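4월 라빈홀름 주방용품 박람회 후기

급하게 정리. 아침 첫 버스 타고 갔는데 입구 줄이 벌써 길었음. 입장권 700페소, 현장 결제는 카드 안 됨. 현금 챙길 것.

먼저 드렐리 부스. 그릇이랑 도마 위주. 담당자 Pacita Tiongson 씨가 유약 얘기를 한참 해줬는데 절반은 못 알아들음. 재고 코드 806번 라인은 올해로 단종이라고. 아쉽다. 우리 가게에서 제일 잘 나가던 건데.

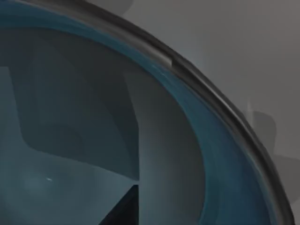
대체품은 가을에나 나온다고 함. 최소 주문 200개. 작은 가게엔 부담이라 Hakim Pillai 씨네랑 나눠서 받는 걸로 얘기 중. 답은 다음주에 주기로 했다.

점심은 2층 식당. 볶음국수 180페소, 양 적음. 자리 없어서 계단에 앉아 먹었다. 커피는 밖에 나가서 마시는게 나음.

오후엔 수탄토 강연. Puspita Mangundap 씨가 좁은 부엌 수납을 주제로 한 시간. 조리대에는 매일 쓰는 것만 두고 소스병은 한쪽으로 몰아라, 건조대는 벽 쪽으로 붙여라, 뭐 그런 내용. 뻔한 듯한데 사례가 많아서 들을 만했음.
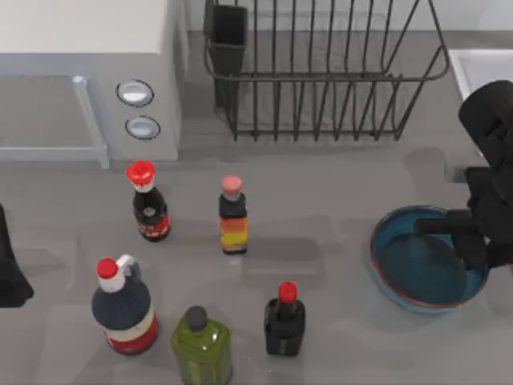

질문 시간이 짧았다. 습한 지역에서 나무 선반 써도 되냐고 물어보고 싶었는데 손 들자마자 끝남. 자료집은 나중에 메일로 보내준다고. 아직 안왔다.

아덱스는 사람이 너무 많아서 카탈로그만 집어 옴. 옆에서 만난 Nadhirah Latuheru 씨 말로는 납기가 작년보다 늦어졌다는데 확인은 못 함. 소형 가전 쪽은 3시 넘어서야 겨우 한 바퀴.

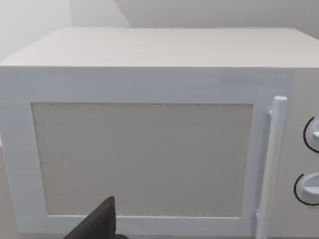

도매가는 명함 줘야 알려주는 데가 대부분. 명함 넉넉히 가져가세요. 나는 중간에 떨어져서 손으로 써서 줬음.

마지막으로 셔틀. 5시 차가 막차인데 안내판엔 6시로 돼 있었다. Irfan Purba 씨가 알려줘서 겨우 탐. 내년에도 갈 거면 편한 신발 필수. 바닥이 전부 콘크리트라 발이 너무 아팠다. 드렐리 견적 나오면 따로 올릴게요.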